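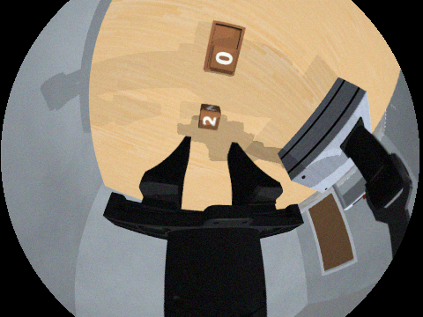 Two Grippers, One Arm, and a Table That Does Not Exist

The comparison started with a purchasing question. Stevens, a contract assembler that packs small sensor housings, wanted to replace the end effectors on its benchtop arms and had narrowed the choice to two parallel-jaw units. One was the Pruneck, with long fingers that narrow to a point. The other was the Puvico, with short, flat pads. Both fit the same wrist flange. Both were rated for the loads involved, which are small. The question was which one would drop fewer parts when the parts sat close together.

Trudy Brunton, who runs the automation group at Stevens, did not want to answer it on the production floor. Every hour of testing there is an hour of lost output, and the results depend on who set up the cell that morning. She handed the problem to Tomás Tavares, a controls engineer, and asked for a simulated trial first and a hardware trial second. The hardware trial would be limited to whatever the simulation could not settle.

Tavares built the trial in Zindeo, a physics simulator the company already used for reach studies. The model has a black articulated arm on a pedestal, a wooden table, and numbered cubes standing in for parts. The numbers matter only to the people reading the logs. The controller refers to each cube by an internal handle, but a person scrolling through recorded views needs to know which object was the target and which was the neighbor.

The surroundings were not stripped out. The room has shelves with boxes and storage bins, a cork board, and a wall clock. Tavares kept them because one of the systems under test was a vision-based controller, and a controller tuned against a blank background tends to lose accuracy once it is given a real one.

The trial

The protocol called for 2000 grasp attempts with each gripper. Cube positions and rotations were drawn at random within the reachable part of the tabletop. In 400 of those attempts, a second cube was placed close enough to the first that a wide finger could touch both. The same random seeds were used for each gripper, so every layout that the Pruneck faced was also faced by the Puvico.

An attempt was broken into stages: move to a hover point above the target, open, descend, close, lift, and hold for 3 seconds. A failure was charged to the stage in which it occurred. A cube pushed out of place on the way down was a descent failure even if the fingers later managed to pick it up. Brunton insisted on that rule. On her line, a part that has been shoved sideways may already have a scratched face, and a successful lift does not undo it. 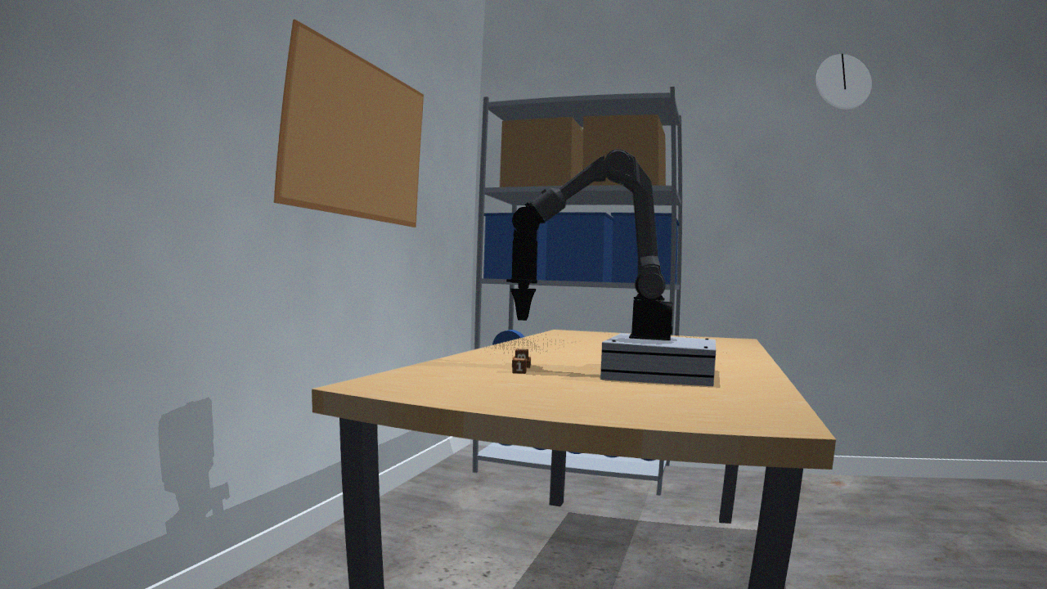
The hover height took longer to choose than anything else in the protocol. Set it too low and the fingers can brush a neighboring part during the sideways move. Set it too high and the cycle time grows, along with the error that builds up during a long vertical descent. Tavares ran a short sweep and chose a value that was safe for both grippers, although the Puvico could have worked from a lower one. He notes that this costs the Puvico a little on cycle time and that the timing results should be read with that in mind.

Finger shape showed up where it was expected to. On isolated cubes the two grippers were hard to tell apart. The flat pads of the Puvico held the cube squarely and tolerated more rotation error, and the narrow tips of the Pruneck were more likely to let a cube pivot during the lift if the grasp was off center. Neither effect was large enough to decide a purchase.

The crowded layouts separated them. The Pruneck could place a finger in a gap that the Puvico could not enter without contact. Most of the Puvico's failures were charged to descent, and most of those were contacts with the neighbor and not with the target. The Pruneck's failures came later, in the lift, and were spread more evenly across layouts.

Tavares then changed the friction setting between finger and cube and ran the crowded layouts again. The Pruneck lost ground quickly as friction dropped. The Puvico hardly moved, since a missed descent is a matter of geometry and friction has little to do with it. That result shaped the hardware test more than any other. It meant the finger coating on the Pruneck had to be measured and could not simply be taken from a data sheet.

Where to put the camera

A second comparison ran alongside the first. Stevens had been using fixed cameras that look at the table from the side of the cell. The vision controller could also take a wide-angle view from the wrist, looking out along the fingers. Each arrangement has a known weakness.

A fixed camera sees the whole arm and the whole work area, so it is good at choosing a target and checking that the path is clear. It is poor at judging the last stretch of the descent. When two cubes stand one behind the other, the nearer one covers part of the farther one, and the controller has to estimate an edge that it cannot see.

The wrist view handles that last stretch well. The fingers and the target are in the same picture and the controller can correct their alignment directly. The cost is distortion near the rim of the lens. Straight edges bend there, and position estimates for objects far from the center were worse than anything the fixed camera produced. The gripper also fills a good part of its own view.

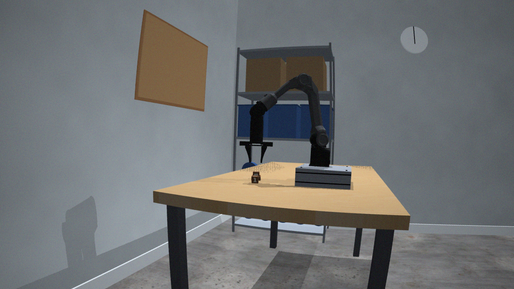

Tavares tested three arrangements: fixed only, wrist only, and a handoff in which the fixed view chose the target and the wrist view took over at the hover point. The handoff gave the fewest descent failures with both grippers. It also brought in a fault of its own. If the two views disagreed about which cube was the target, the controller sometimes corrected toward the wrong one and carried out a perfectly good grasp on it. The log recorded a success. The error was found only when Brunton compared the numeral on the lifted cube with the one in the task file.

The fix was a check at the moment of handoff. The controller now projects the target position from the fixed view into the wrist view and refuses to descend if the nearest detected cube is too far from it. A refusal sends the arm back to the start of the hover stage for one more try. This adds time to a small share of attempts and removed the wrong-target grasps from the crowded set.

What carried over

The hardware trial was run in August on a single arm with both grippers, using machined blocks in place of production parts. It was kept to 2 questions: how each gripper behaved in crowded layouts, and how much the Pruneck's performance depended on the condition of its fingertips.

The ranking held. The Pruneck was better in tight spacing and the Puvico was steadier on isolated parts. The absolute failure rates did not match the simulation, and Tavares had not expected them to. The simulated fingers are rigid. The real ones flex slightly under load, which helped the Pruneck keep hold of off-center grasps that the model had counted as lost. Against that, the real cables pulled on the wrist at certain angles and introduced an alignment error that the model did not contain.

Fingertip wear was the less welcome finding. The Pruneck's tips have a small contact area, and the coating there thins out sooner than the coating on a broad pad. Grasp quality fell off before the wear could be seen by eye. Brunton has asked for a tip inspection to be added to the maintenance schedule, along with a periodic pull test against a reference block.

Stevens has ordered the Pruneck for the cells that pick from dense trays and will leave the Puvico on the cells that pick from fixtures, where spacing is generous and uptime matters more. Both will run the handoff controller with the target check turned on. The simulation is being kept up to date with a measured friction value for each finger type, and Tavares is adding a simple model of cable drag. The next comparison will cover a part with a rounded top, on which neither gripper has been tested.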